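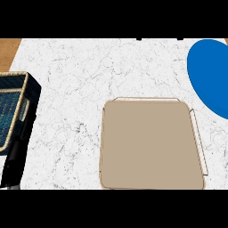
Kitchen safety check, Wollstead rental
Filled in by Arlo Marchetti, 3 April 2020

I do this walk-through before the house gets its summer guests in May, and I scribble as I go, so forgive the rambling. OK means fine, FIX means I have to do something, ASK means I'm calling the landlord.

Smoke alarm, hallway outside kitchen – OK
Pressed the button, nearly fell off the step stool, it's loud! New battery went in while I was up there.

Smoke alarm, back stairs – FIX
Chirped at me and then quit. The label says it was made 11 years ago, so I'm swapping the whole unit.

Fire extinguisher – OK
Needle is in the green and the pin is in place. I moved it from behind the trash can to the hook by the door, where a person could really get at it.

Outlets near the sink – ASK
The left one trips when I press test. The right one doesn't do a thing. I've put tape over it and told the Purklow office, who were very nice and promised me an electrician.

Stove burners and knobs – OK
All four light on the first try. The front right knob is a bit loose but it still clicks into off.

Oven anti-tip bracket – FIX
There isn't one. I pushed down on the open door and felt the back end lift, yikes. Bracket is ordered from Delacroix, and I'll need the long screwdriver.

Hot water at the tap – OK now
Way too hot the first time. I turned the heater down, waited till after lunch, and got 118 on the candy thermometer.

Under-sink cabinet – FIX
Drain cleaner sitting right next to the dish soap. It's going up on the high shelf in the garage, and the child latch needs new screws (the old ones just spin).

Space heater – FIX
It's the 1,000 watt Asmont and it was plugged into an extension cord again. Cord is gone. I wrote WALL ONLY on the heater in marker.

Floor and mats – OK
The mat by the back door curled up at one corner, so I flipped it and stuck it down with rug tape. Check this one again in May.

Emergency numbers on the fridge – FIX
Still has the old plumber on it. New sheet needs printing, bigger letters this time.

Flashlight in the drawer – OK
Works great, spare batteries taped to the side.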